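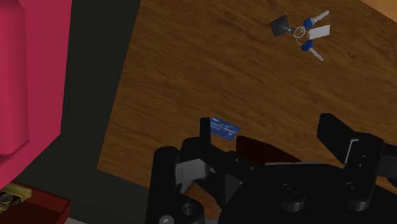 Many readers of this newsletter ask me when a machine will tidy the living room. I work with home robots at Brindeck, and my answer is still "not this year", but the list of chores is getting longer. Take small things left on a coffee table. A bunch of keys with blue heads, lying flat on the wood next to a little blue card, is harder than it looks, as the rings slide and a card gives the fingers almost no edge to hold. We practise such jobs in simulation first, where a dropped key costs nothing.

Our colleague Daryna Symonenko set the task for June: put the small things away in the box. She gave the arm 72 tries with the keys and the card. It is slow work to watch, and I admit I went for tea more than once.
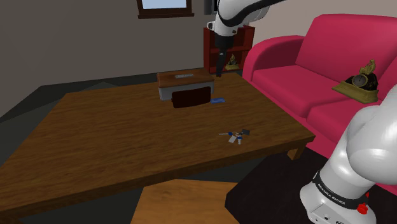 Coffee table task: the arm, the box and the keys.

The lid is the next problem. Opening it and putting something inside are two different skills, and Remzi Yurt would like to have both before we try a real home.

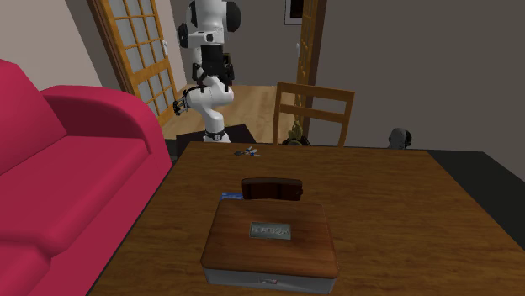 He has asked for three more months, and I think this is fair. For folding laundry please wait longer. If you have a chore you would like us to try, write to Margarida Guerreiro at the Brindeck front desk. She collects the suggestions and reads all of them.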